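Planning a Manipulation Bench on a Student Budget
Project report, Signe Kirkegaard
May 15, 2026
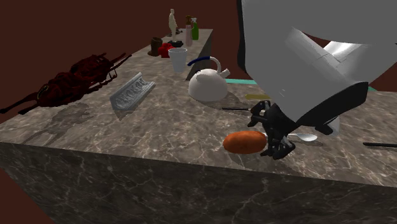
Figure 1. Simulated tabletop with arm, gripper and mixed household objects.

1. Background

The Trikodden workshop has a room set aside for a robot manipulation bench but has not bought anything for it yet. The task in this project was to put together a purchase plan with a ceiling of 3260 dollars, not counting the arm. The arm is a shared unit on loan from the Skjelbred lab, so the plan covers the gripper, the table, the test objects and spare parts.

All of the work was done in simulation and on paper. No hardware was ordered during the project period.

2. Using simulation to set requirements

I built cluttered table layouts like the one in Figure 1 and used them to work out what the bench has to handle. The objects differ a lot in shape and height. A spoon lies nearly flat on the surface, while the kettle has a round body and a handle that arches over the top. A gripper that suits one of these may do poorly on the other, and this affected the purchase list more than anything else.

Reach was the second point. The layouts place objects near the front of the table and also close to its far end. I first planned for a deeper table, then cut the depth after checking the arm's working range. The smaller table was also cheaper.

The third point was shadows. The arm casts a dark shadow over part of the table when it reaches down, and I had not budgeted for lighting at all. Two lamps were added to the plan in the second draft.

3. Gripper options

Two suppliers were compared. Wiline offers a two-finger gripper with a short delivery time. Prurela offers a gripper with several jointed fingers, closer to what I used in the simulation, but it costs more and the replacement fingers are sold only as a full set.

I recommend the Prurela unit. The Wiline gripper would leave more money for spares, but its opening is too narrow for several of the round objects on the list. Wiline remains the fallback if the Prurela quote goes up before the order is placed.

4. Budget

Gripper and mounting plate take up the largest part of the total. The table comes next, followed by the lamps and cabling. I set aside 200 dollars for test objects. Most of these are ordinary kitchen and bathroom items and can be bought locally — only the decorative pieces need to be ordered.

A marble top looks good in the simulation but is not in the plan. It is heavy, and the floor in the room has not been checked for load. A laminate top is listed instead.

5. Schedule

Delivery of the gripper is quoted at 5 weeks. The table should be ordered at the same time, and mounting is planned to take 3 days once everything has arrived. The loan agreement with Skjelbred has to be signed before either order goes out.

6. Open items

The shipping cost from Prurela is not confirmed. The power outlets in the room are on the wrong wall for the current table position, and an extension or a new layout is needed. The price of the lamps is taken from a catalog and should be checked again before ordering.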